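The Ward Where Every Door Gets Knocked Twice

The campaign says it has knocked on 1391 doors. It says so on its leaflets, on the banner over its rented storefront, and in the first breath of nearly every conversation you have with anyone who works there. What it won't say is how many of those doors opened.

Mercy Langat is running for the Naltari city council in a district that hasn't changed hands in a long while. Her pitch is that local politics has gone lazy, and that a candidate willing to walk will beat one who isn't. I'd like to believe it. I've also heard it from every challenger I have ever covered, most of whom are now back in real estate.

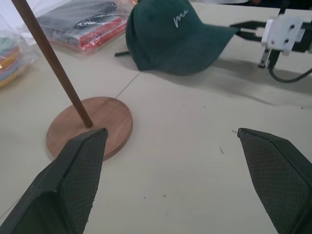 Part of the trouble is that a knocked door is an easy thing to claim and a hard thing to check. The software both campaigns rent, a package called Vemex, logs a visit when a canvasser taps a button. The canvasser can tap it on the porch, after a long talk about water bills, or from the bus stop across the street. When I asked Langat's office how many visits ended in a conversation, I was given the figure of 584. When I asked what counted as a conversation, I was told someone would get back to me.

Her opponent, the incumbent Maja Domański, has little use for any of this. She holds office hours at the Quách bakery on Talero Street, shakes hands, and leaves with a bag of rolls. Her staff describe this as "being present." On the morning I went, she spoke with a man about a parking ticket and with a couple who thought she was the school superintendent. Then she spent a good part of an hour on her phone.

She did tell me she opposes the plan to turn the old bus depot into apartments. Two years ago she voted to study it. She sees no conflict there, and maybe there isn't one, though the study cost money and she couldn't recall what it found.

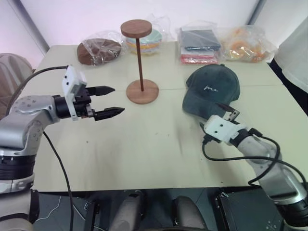 Langat supports the depot plan "with conditions." I asked for the conditions and got a page that promised affordable units without saying affordable to whom. Rents in the district have climbed faster than wages for as long as anyone I met could remember. A page like that ought to have a number on it.

The last race here was decided by 60 votes, a figure both camps bring up constantly. To Langat it proves the seat is there for the taking. To Domański it proves her people turn out when it matters. It may only prove that very few residents bother to vote in April, when the council election is held and the rest of the ballot is blank.

Neither candidate has offered to move the date.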